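Furnished Apartments: Frequently Asked Questions
Living Room Furniture, Small Electronics and Cables

Last revised 29/01/2026

The answers below apply to all furnished apartments managed by Tridska at the Gradholm and Ruchti buildings. Residents should read them together with the inventory sheet provided at move-in.

Which items in the living room belong to the apartment?
Every item listed on the inventory sheet is the property of Tridska and must remain in the apartment. Items not listed are presumed to belong to the resident.

May I move the round side table?
Yes. The table may be placed anywhere in the living room, provided that it is lifted by the body and not dragged. Please check that the felt pads under the feet are in place before setting it down. Replacement pads are available at the Flestow service desk at no charge.
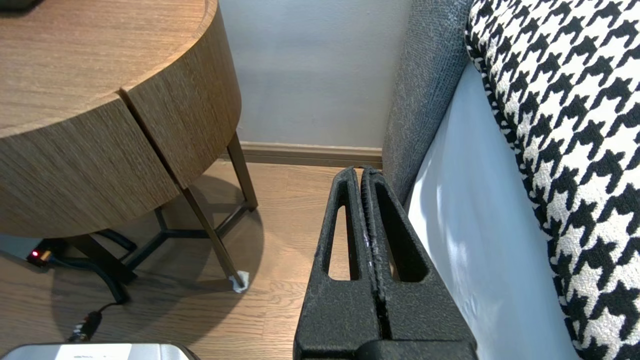 Floors in both buildings are wood-look laminate and scratch easily. Marks caused by furniture without pads are assessed at move-out and may be charged to the resident.

How should the wooden tabletop be cleaned?
Use a soft cloth, slightly damp, and dry the surface afterward. Wax, bleach and abrasive sponges are not permitted. Cups and hot dishes should be set on a coaster, and spills should be wiped up promptly, particularly along the rim.

The remote control is missing or does not respond. What should I do?
Replace the batteries first. If the remote still does not respond, bring it to the service desk, where it will be tested. Lost remotes are replaced for a fee of 12 dollars, added to the next monthly statement.

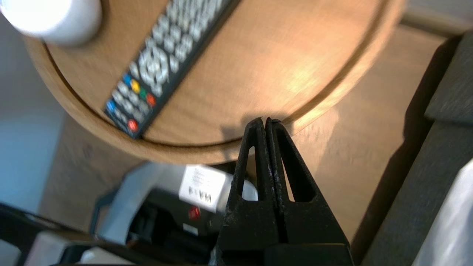 Residents are asked to leave the remote in the living room at move-out. Remotes packed by mistake may be returned by mail within 7 days without charge.

May I use a power strip?
One power strip may be used at each wall outlet. Strips must not be plugged into one another, covered by rugs or used with portable heaters. A strip with a damaged cord should be unplugged and taken out of use at once.

May I disconnect the cables at the wall?
Cables running to a wall plate should be left connected unless staff instruct otherwise. Extra length may be coiled loosely and kept close to the baseboard, away from walkways. Please do not staple or nail cables to the wall - removable clips are available on request.
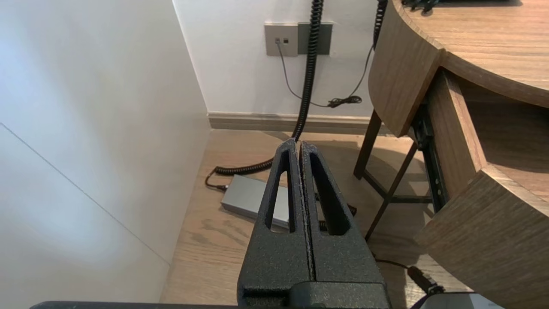
Cables at the wall plate and along the living room floor.

What if a wall plate is loose?
Do not attempt a repair. Submit form 192 at the service desk or call extension 410. Requests submitted during the December holiday closure are handled when the office reopens, except where there is a risk to safety.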